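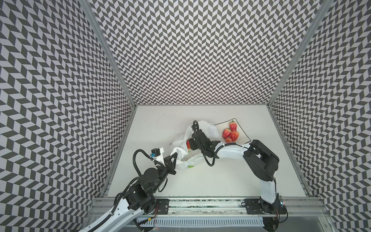
aslakl
Week three with the Koltby two-arm kit, and the short review is that the arms are fine and the paperwork is a crime. The mounting plates bolt straight to the front rail, which took me one evening. Getting both arms to agree on where the table is took the other 17. I've moved on to bags now. The right gripper can get hold of the top edge of a thin plastic bag and lift it while the left one comes in from the side, and I'd have called that science fiction back when I owned the Plusitz. Strawberries go on the square plate. Ask me about jam some other time.

noura_n
How are you finding the grippers on soft stuff? The sales page says "fruit safe," and I noticed it doesn't say for whom.

aslakl
Default closing force is set for somebody who hates fruit. Turn it down to 28 and it behaves.

WardVL
Going to disagree with the "arms are fine" part. Mine had play in the left shoulder out of the box and Koltby support told me to tighten "the bolt." There are a lot of bolts. For that money I'd buy the Kemport and get a manual written by a person.

aslakl
The Kemport is one arm, Ward. You'd have to hold the bag yourself.

WardVL
I have held bags before. No calibration needed.

loiluong
Are you running the cables outside like that on purpose? I clipped mine along the forearm too and the ties let go after nearly 178 cycles.

aslakl
Per the manual, page 3, the only page I trust. Haven't lost a tie yet — now I will.

viktoria_b
Does the price include Vi, or is the software still a separate subscription? The site has two answers.

aslakl
Separate after the first year. Both answers are wrong on the site, I had to email.

noura_n
Ok, what about the jam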